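**Heat pump trial - households wanted, Ukwood and Laing**

Posted Thu 8 November

Still short of homes for the winter trial. Need people in Ukwood, Laing or the villages between, gas or oil boiler at the moment, willing to have an air source heat pump put in alongside it and let us read the meters until spring.

What you get:

- pump, fitting and new cylinder if yours won't do
- £200 when the meters go in, £130 more at the end
- a full write-up of what your house used, room by room

You keep the pump if you want it. If not we take it out and make good - walls, pipework, the lot.

What we need from you:

- own the house, or a letter from your landlord (a real letter please, not a text)
- outside wall with a bit of clear ground, no decking over it
- someone in for the fitting, two days, sometimes three
- a short diary once a week. Ten minutes. Which rooms felt cold, windows open or shut, oven on a lot, that sort of thing
- broadband that mostly works

Flats - sorry, not this round. Solar panels already up is fine, tell us the size. Wood burner also fine but you'll have to note down when it's lit.

We are Clinach, small heating firm, and the trial is called Ladon. Last winter's homes were all new builds so this time we realy want older ones. Draughty is good. Solid walls, odd extensions, lofts never finished, all welcome.

To put your name down ring the Laing office and ask for Ladon, or drop a note in at Unit 1384, Ukwood Road. Quote ref 2081. Give your postcode, age of house if you know it and what boiler your on. Surveys start as soon as we have enough in one street to make a day of it.

Evening visits possible, just say.
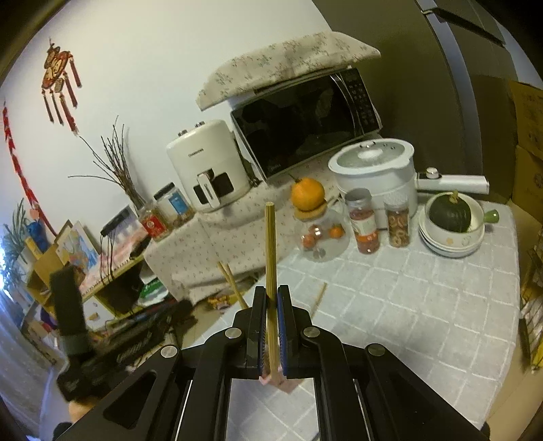

*Wooden sticks over a gridded mat, squash and bowls behind.*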